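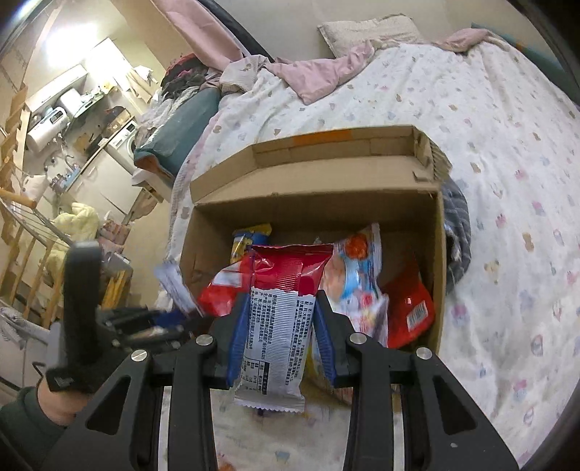 Quick one tonight, got work early. Been meaning to write up the chores thing for ages and my drafts folder is a mess so it's going out as is.

Short version - machines can do a few chores well, a handful badly, and most of the ones I hate not at all. Same as last July when I wrote the dishwasher post. Some movement since then though. More than I expected on picking things up, less than I expected on everything that comes after.

So. Picking things up. Sounds like nothing. A bag of chips out of a box, a bar out of the same box. My kid does it without looking. For two stiff fingers it's a whole job. The bag is mostly air, it slides, it folds, the edge you wanted goes under another bag the second you touch it. Squeeze too little and it drops. Squeeze too much and you have crumbs. A bar is kinder because there's something solid in there, you can close on it from the sides and it stays the shape it was. A mug is kinder still. Mugs are basically solved, ask anyone who's seen a robot demo, it's always a mug.

Then there's where the box is. Table, fine. Bed, not fine. A mattress gives when you lean on it, the box tips, whatever you lined up a second ago is now somewhere else. And a bedroom has clothes and blankets and pillows in it, soft stuff everywhere, no clean edges for anything to go by. I get why the demo videos all have a white table. I don't live on a white table.

Went back and forth on this with Bakari Mushi over email. He did packing lines for years, at Birkside mostly, and his take is that homes are harder than the shop floor by a mile. On the line the same carton shows up in the same place all day, and if it doesn't, someone gets yelled at and it does tomorrow. They had a suction picker on pouches there and the thing was great until purchasing switched to a cheaper film. 93 pouches an hour on the slow setting, 109 on the fast one, and then a week of wrinkled film and they were back to people on that station. He didn't sound suprised telling it. "You fix the box, you fix the light, you fix the bag, then the robot is clever." That's him, word for word.

Capucine Royer sees it the other way and I should be fair to her. She runs the back room at Plasemwood, returns and restocking, and she says half the work there is as messy as anybody's bedroom. Mixed boxes, split packs, labels facing down. They trialed an arm from Detell on sorting the snack returns. It got through most of a tote and then sat there over a flat packet in the corner, trying and backing off, trying and backing off. She timed it. Two minutes on one packet. She'd buy it anyway if it was cheaper - her words - as it doesn't mind the cold room. Fair point. I mind the cold room and I've never even been in it.

What I think changed this past year is the fingers. Softer pads, grippier ones, and people being sensible about going for the crimped end of a bag where there's something to pinch. Also way more practice on real stuff in real rooms, with labels in all kinds of languages and blankets in the way. Good. Should have been like that from the start. Still slow.

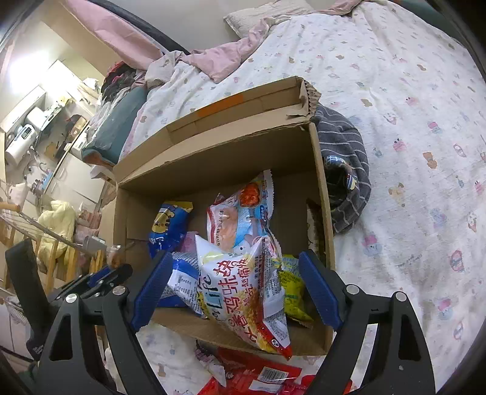 Could I buy something today that unpacks a box of snacks and puts them in the cupboard?

Not for a normal house at a normal price. There are arms that will take the bags out one at a time if someone sets the box down nicely and stays close by, but getting to the cupboard, opening it and stacking things so they don't slide back out is still mostly your job.

Ok where was I. Laundry. Washing is done, has been done for decades, we just don't call the washing machine a robot. Moving the wet stuff to a drying rack, no. Folding, sort of, slowly, shirts only, and socks forget it. Floors yes. Our Gilbert (the vacuum, the kids named him, don't ask) does the hallway every morning and gets stuck on the bath mat around 2 times out of any bad week. He can't pick up the mat. He can't pick up anything, that's the whole problem, everything on the floor has to be picked up by me so he can clean the floor.

Which is sort of my test now. Don't show me the backflip. Put a half full box on a bed with a towel bunched up next to it and let the thing empty it while I'm in the other room. Not watching, not resetting. If I come back and the bags are whole and in a pile somewhere I'll write a very nice post about it.

Bakari reckons the shop floor gets there well before the bedroom. Capucine reckons her back room will be first becuase she's going to keep nagging Detell until it is. I'd put my money on her.

More on the folding stuff when I've had time to read the things people sent me. Dinner's burning.

Recent posts
Dishwasher loading, one year of complaining
Gilbert vs the bath mat
Why is it always a mug
Bakari on packing lines, the long version
Socks: still no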